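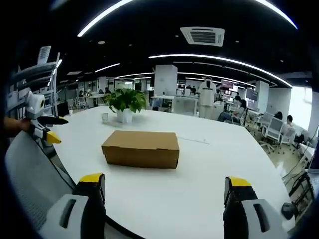
Forums New posts Members Search Log in

Building Owners > Lifts and Access > Goods Lifts > Replace or refurbish, small warehouse

vorkela_stores
Good evening to all. We have a small three-floor warehouse in Hidham with one goods lift, a hydraulic one, rated for 735 kg. The controller is old and the spare parts are hard to find. Gelton offered us a refurbishment: new controller, new valve block, new door contacts. Another company, Horobets, says we should take everything out and put in a traction lift without a machine room. The price is much higher, but they promise less energy and fewer service visits. We make 30 trips on a normal day. What would you do in my place?

rope_and_rail
Refurbish. With 30 trips a day you will never get the money back from energy savings. A hydraulic lift uses almost nothing when it stands still. People sell traction to everybody now.

mezzanine7
I don't agree with the above. How old is the cylinder? If it is buried in the ground and it has no protection, then a new controller is lipstick. You pay now, and in a few years you pay again for the cylinder — and the digging is the expensive part.

vorkela_stores
Thank you both. The cylinder is in a hole under the pit, yes. I don't know about the protection. The service book says only that the oil was changed last November, 224 liters. I asked Gelton if they will test the cylinder before the work and they answered "if requested."
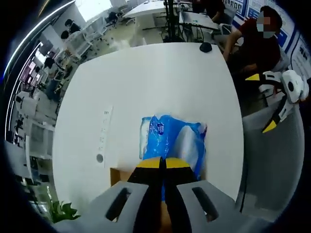
So I requested it today, in writing. They want 1,925 for the test, and this amount is not taken off if we order the refurbishment later. Is this normal?

rope_and_rail
It is high but not crazy. Ask what is inside the price. A pressure test is short work. Also write down the oil level every week with the car at the lowest floor. If it goes down and the pit is clean, you have your answer for free.

mezzanine7
On this I agree. But please look also at the door width in the Horobets offer. In our building the new traction lift had a narrower car, because the counterweight needs its place in the shaft, and our pallets did not go in the long way any more. We found out after we signed.

vorkela_stores
I checked the drawing. The car would be narrower by the width of my hand. Our pallets still enter, but the pallet truck must come in very straight. My colleagues will not be happy.

pitlight
I service both types, for neither of these companies. Do the test first and decide after. If the cylinder holds, refurbish and keep your wide car. If it does not hold, I would still ask for a third offer, a new hydraulic with two cylinders beside the car, so no hole is needed.

rope_and_rail
Two cylinders in an old shaft? Check the headroom and the walls before you get excited.

pitlight
Of course, somebody has to measure. I only say ask.

vorkela_stores
The test is booked for the week after Sun 27 June. I started the oil notes this morning and I will write the result in this thread.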